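Pequenas mudanças na casa de banho (e no resto da casa)

Agosto é aquele mês em que metade dos nossos leitores está fora e a outra metade escreve a perguntar por limpezas, arrumações e, este ano, por sabonetes! Recebemos 40 mensagens sobre o assunto desde o último boletim, e como muitas diziam quase a mesma coisa, resolvi juntar as respostas aqui, com calma e um café ao lado.

A pergunta mais repetida foi se vale a pena voltar ao sabonete sólido. Cá em casa voltámos há 8 meses e não temos saudades nenhumas do frasco com bomba, que entupia sempre quando havia visitas. Uma barra bem curada, como as que a oficina Clundari vende na feira de Grivholm, dura-nos quase o verão inteiro, desde que não fique a nadar em água. Esse é o segredo todo: deixar escorrer, passar a saboneteira por água quente de vez em quando e ter 2 barras em uso, para uma secar enquanto a outra trabalha.

Quanto aos restinhos, não os deitem fora. Uma leitora guarda-os num frasco e, quando tem bastantes, rala tudo e derrete em banho-maria com um golinho de água (só um golinho, que eu já exagerei e fiquei com uma papa). Depois é deitar numa forma e esperar com paciência.

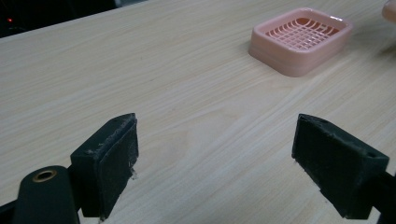

Texto: a redação do boletim Thampi

As saboneteiras de plástico, como a cor-de-rosa da fotografia, têm a vantagem de se lavarem num instante e de não se partirem quando caem ao chão. As de barro são lindas, mas pedem mais cuidado.

Para quem quiser experimentar fazer sabonete de raiz, a associação Fukel abre a sala às seis da tarde e ainda há lugares. Levem avental e uma toalha velha, e escrevam-nos depois a contar como correu!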